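Notebook – Gadevia fan archive, Sunday, late

Back on the episode guide and the fiction pages. Coffee made, cat evicted from the chair.

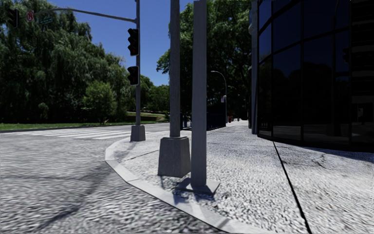
Rendered street corner with crosswalk, long shadows over the road.

OK, so where was I. The old story index for Gadevia is finally out of the single giant page it has lived on forever, and I've got it split by author. There are 740 entries in the index, and 11 of them point to stories we don't have a copy of anywhere. I checked the backup disc, then the other backup disc (the scratched one), then the zip that Parvathi sent over. No luck. I'm leaving the titles in with a "missing" note next to each, and maybe somebody who reads the news page will have them saved on an old drive. That's how we got the Kurnalby crossovers back!

Speaking of which, Kurnalby part 2 was sitting in the folder under the wrong author name. It's fixed now, but the old link still shows up in search results, so I put a redirect on it. Dinesh, if you see this before I email you – please don't delete the redirect again, I know it looks like junk.

Character pages: Diệp's name was broken on every single one. Half of them showed a question mark and the other half showed two weird letters where the ệ should be. The pages were saved in one encoding and served in another, same mess we had with the quotes page. I converted the lot and looked at them in three browsers. Good in two. The third still shows a box in the page title and I've decided I can live with that until next week.

Transcripts: Parvathi Menon finished typing up "Allow" (the courtroom episode, my favorite, don't fight me). It's lovely work, more than 600 lines of dialogue, and she even caught the bit the clerk mumbles under the judge's speech, which I'd been hearing wrong for years. I always thought he said "the lamp is out" and it's "the lamb is ours". Completely different scene now! I went back and watched it twice. Have to change the trivia entry to match, and also take down my very smug paragraph on what the lamp meant.

Tried Dinesh Kaimal's script for pulling air dates into the guide. Works nicely for the first season and then gets confused by the two-parter, where it gives both halves the same date and bumps everything after it down a row. Fixed those by hand for now. The script wants a column for "part" and I'll ask him if he minds adding it.

Still to do:
Reply to the reader who wants her old story taken down (yes of course, just need to find all the copies)
News page entry for the new transcript
Guestbook spam, ugh
Ask Parvathi which episode she wants next – I'm hoping for the lighthouse one

Backup is running to the good disc. Bed.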